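Kirnine到Prasmont的13路公交二月起延长夜间运营，末班车推迟到晚间十一点半

2021年1月25日　本地新闻

住在Kirnine的读者大概都有过这样的经历：傍晚在Prasmont老城里多坐了一会儿，跟朋友把话说完，再抬头看看墙上的钟，心里咯噔一下，13路末班车已经走了。剩下的办法，要么打电话麻烦家里人开车下山来接，要么咬咬牙叫一辆出租车，要么干脆借住一晚，第二天早上再顶着一身皱衣服回家。这件让山谷里的居民念叨了许多年的事情，总算有了一个像样的说法。负责这条线路的Belay客运公司宣布，从二月起，13路公交将延长夜间运营时间，双向末班车都由原来的晚间八点四十分推迟到十一点半，试行期为180天。

按照公司公布的方案，白天的班次维持现状，早高峰和晚高峰仍然每20分钟一班，变化主要集中在晚上八点以后。新增的夜班车从Prasmont火车站前的广场发出，经过老城集市、市立医院、Tekier工业区北门，再沿河边公路上山，一路开到Kirnine村口的教堂下面。九点以前的车次间隔与晚高峰相同，九点以后改为每小时一班，最后一班车十一点半从车站广场出发。反方向的末班车也在同一时间从Kirnine开出，主要是照顾在医院和工业区上夜班的人。

票价没有动，这一点不少居民听了都松了一口气。去年秋天征求意见的时候，曾经有一个版本打算对夜间班次加收附加费，消息一传开，村里的布告栏上很快就贴满了各式各样的纸条，有写得客客气气的，也有写得不那么客气的。最后附加费的想法被拿掉了，月票、学生票、老人票在夜班车上一律有效，用法和白天一样，上车时刷卡或者把纸票给司机看一眼就行。

说起来，13路算是这一带资格很老的一条线路了。早年间，它只在赶集的日子才开，车厢后半截常常堆着筐子和麻袋，鸡鸭在座位底下叫个不停，司机跟乘客彼此都叫得上名字，谁家的老人今天没有来，车还会在路口多等一会儿。后来工业区建了起来，上班的人多了，车才慢慢变成每天都有；再后来山谷里的小学并到了Prasmont，早晚又添了学生班次。线路一点一点地变长，班次一点一点地加密，唯独夜里的时间，一直停在八点四十分，好像山谷里的人到了这个钟点就都该熄灯睡觉似的。

可是这些年，大家的日子早就不是那个过法了。Prasmont老城的集市大厅翻修以后，晚上常有电影放映和小型音乐会；市立图书馆把闭馆时间推到了九点；成人夜校的课程，从会计、外语到裁缝、烘焙，差不多都要上到八点半或者九点。住在Kirnine的学员往往听到一半就得收拾书包，一边弯着腰往外走一边跟老师比画着道歉。有一位学了两年法语的退休女教师告诉本报，她对每堂课的前半段都很熟悉，后半段讲的那些语法，一直要靠同桌把笔记借给她抄。她说着自己先笑了起来，又补了一句，说等新时刻表一实行，她打算把从前没有听完的课再报一遍。

医院那边的情况就更要紧一些。晚间的探视时间到八点半结束，从病房走到车站，腿脚慢一点的老人要走一刻钟，能赶上末班车的人并不多。有的家属为了不误车，只好提前离开，走到电梯口还要回头再看看。新方案里，医院站的候车点往大门口挪近了一段路，就设在门诊楼外面那排椴树底下，那里本来就有长椅，也有路灯，下雨天还可以站到门廊里面去等，从玻璃门里望得见车来。

工业区上夜班的人，多年以来靠的是拼车。谁有车，谁就在下班以后绕一圈，把同村的工友一个一个送到家门口，油钱大家凑。这个办法很有人情味，可是碰上开车的人生病或者调班，其他人就要各想各的办法，冬天尤其狼狈。Tekier工业区北门一站原本只在白天停靠，晚上公交车直接从环路上开过去，站在厂门口的人只能看着车灯走远。二月起，所有夜班车都会在北门停靠，站牌也已经换成了带夜光条的新站牌。
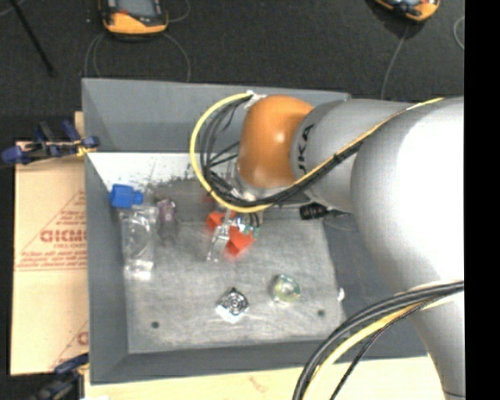 一台机械臂悬在灰色敞口箱上方，橙色外壳旁绕着黄色线缆。

为了弄清楚大家到底需要什么样的夜班车，Belay公司去年秋天在车上、图书馆和村里的面包店放了意见卡，一共收回898张。按公司整理的结果，要求推迟末班车的意见排在最前面，其次是希望改善候车处的照明，再往后是各种零零碎碎、却写得十分认真的建议。有人希望冬天在车里把暖气早一点打开，有人希望司机在转弯之前提醒站着的乘客扶好，有人画了一张相当细致的地图，建议车子在磨坊桥那里多停一站，还有一张卡片大概出自孩子的手，上面只写了一句话，希望晚上坐车的时候可以看见星星，所以请把车里的灯关小一点。

磨坊桥的那一站，这一次还没有加进来。公司的解释是桥头的路面太窄，大车停下来以后，后面的车辆没有办法绕行，需要等道路部门把路肩拓宽以后再作考虑。住在桥边的几户人家对此自然有些失望，他们到最近的车站要走一段上坡路，路上没有人行道，夜里还要打着手电。不过夜间车次会实行一个小小的变通办法：晚上九点以后，乘客可以在上车时跟司机说一声，在两站之间安全的地方提前下车。这样一来，住在磨坊桥的人可以在桥前面的停车湾下车，少走很大一截路。上车仍然要到正式的车站，这一点请大家留意。

至于车里的灯，公司倒真的把这条意见听进去了。夜班车过了工业区、开上河边公路以后，车厢后部的顶灯会调暗，前部保持原来的亮度，方便乘客上下车和看书。这个主意在司机当中也很受欢迎，开夜路的时候，车厢里太亮，挡风玻璃上全是反光，眼睛很容易累。能不能看见星星，还要看山谷里的天气赏不赏脸，这个季节雾多，恐怕要等到开春以后才有指望。

跑夜班的司机都是从现有的班组里报名产生的，其中好几位本人就住在山谷里，对那几个结了冰以后特别滑的弯道了如指掌。一位开了很多年13路的司机说，他以前最怕的就是末班车关门以后，从后视镜里看到有人一路跑过来。等吧，后面的时刻表就全乱了；不等吧，心里又过意不去，回到家吃饭都觉得没滋味。往后晚上还有车，他说，自己至少可以安安心心地按点关门，不用总惦记着镜子里的那个人。

老城里的店家对这个消息也很上心。集市大厅旁边的小饭馆，过去一到八点，就有一半的客人站起来穿大衣，热菜刚端上桌，人已经看着钟坐不住了。老板娘说，她家的炖牛肉要慢慢吃才好，赶车的人吃得太急，替他们觉得可惜。她已经打算把厨房收火的时间往后推一推，甜点也要多备一些，尤其是山谷里的人爱吃的那种核桃挞。隔壁的旧书店也在考虑每周挑一个晚上延长营业，店里那只炉子反正总是要烧着的。目前受疫情防控规定的影响，堂食和聚会都还有不少限制，店家们都说，眼下先把准备做起来，等规定放宽了，车和饭菜就都是现成的。

防疫方面的要求，夜班车与白天完全一致。乘客上车要戴好口罩，尽量隔开就座，车厢的通风窗会一直留着一道缝，所以请大家穿得暖和一些，上了年纪的乘客最好再带一条毯子盖腿。每一班车到达终点以后，司机会打开全部车门通风，再擦拭扶手和下车按钮，因此在起点站候车的乘客可能需要在外面多站一小会儿，请多多包涵。

家长们关心的另外一个问题，是孩子们晚上能不能单独乘车。按照规定，学生持学生票可以乘坐任何班次，并没有钟点上的限制，不过学校方面已经给各家寄了信，建议年纪小的孩子晚上九点以后由大人陪同。参加少年合唱团和游泳训练的孩子，一向是家长轮流开车接送，几位母亲商量好了，往后改为轮流陪坐公交，一个大人带一群孩子，反而省事。合唱团的指挥听说以后很高兴，从前排练到最要紧的那一段，窗外的汽车喇叭总是准时响起来，孩子们的心思一下子就飞走了。

村里当然也有不同的声音。住在教堂下面的几户居民担心夜里车子掉头，发动机的声音会吵到人。终点站的那块空地不大，公交车要前后倒上两把才能转过身来，白天不觉得，夜深人静的时候，倒车提示音能一直传到半山腰。Belay公司答应在晚上十点以后让车辆改到村口外的停车场掉头，到站以后立即熄火，司机休息时不开着发动机取暖。试行期间如果仍然觉得吵，居民可以直接把意见写下来交给村公所，不必另外填什么表格。也有人觉得，为了一趟晚上可能坐不满的车，每天多烧那么多油，未免有点浪费。对这一点，公司的回答比较坦率，说夜班车头几个月多半是坐不满的，人们的习惯要慢慢才会改过来，所以试行期才定得长了一些，好让大家从冬天一直用到夏天，再来看数字。

夜班车的开支由Prasmont市政府与Kirnine村公所共同承担，Tekier工业区内的几家企业也分担了一部分，换来的是北门一站的夜间停靠。试行期满以后，各方会坐下来一起看乘客的数量和意见，再决定这个时刻表是照旧、缩减，还是正式固定下来。在那之前，时刻表不会有大的调整，遇到大雪封路或者河水漫上公路的情况除外。碰上这样的天气，车子会改走上面的老路，途中几个沿河的小站停不了，通知会提前贴在车站和面包店的门上，村里的广播也会念上几遍。

新的时刻表已经印好，浅绿色的封面，折起来正好能放进钱包。车站广场的售票窗口、市立图书馆的借书台、医院的问询处、Tekier工业区北门的门卫室以及Kirnine的面包店都可以免费领取，司机手里也备了一些。字号比往年的大，这也是根据意见卡上的要求改的，从前那一版，老人们总要拿到窗户跟前，摘了眼镜又戴上，才能分清哪一行是去、哪一行是回。家里还留着旧时刻表的读者，请记得把它从冰箱门上取下来，免得哪天晚上看错了，白白地早走。

另外提醒一下，旧版的纸质十次票在夜班车上可以继续使用，直到用完为止，不需要到窗口更换。月票丢失需要补办的，请带上身份证件在白天到车站广场的售票窗口办理，夜间窗口不开，司机也没有办法在车上代办。东西落在夜班车上的，第二天上午十点以后可以到同一个窗口去问。公司说，去年一年里捡到最多的是单只的手套，至今还有满满一抽屉等着主人来认领。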